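Chapter 4
Inside the Desktop Case

A desktop computer is serviced with the tower on its side and the side panel removed. Before any part is taken out, the power lead is unplugged and the position of each cable is noted. Work in this chapter follows the order used in the Skendeck course: drives, memory, processor, power supply.
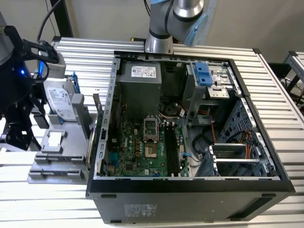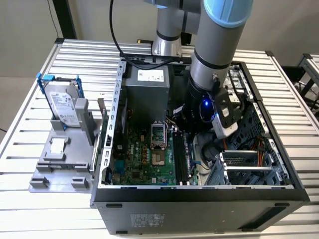
Fig. 4.1 Open tower, two views. The processor socket is empty and its metal bracket is raised. A hard drive stands upright in the grey holder to the left.

4.1 Drives
A hard drive is held in its bay by screws or by plastic rails. Rails are kept with the drive they were fitted to. Exercises are on page 78.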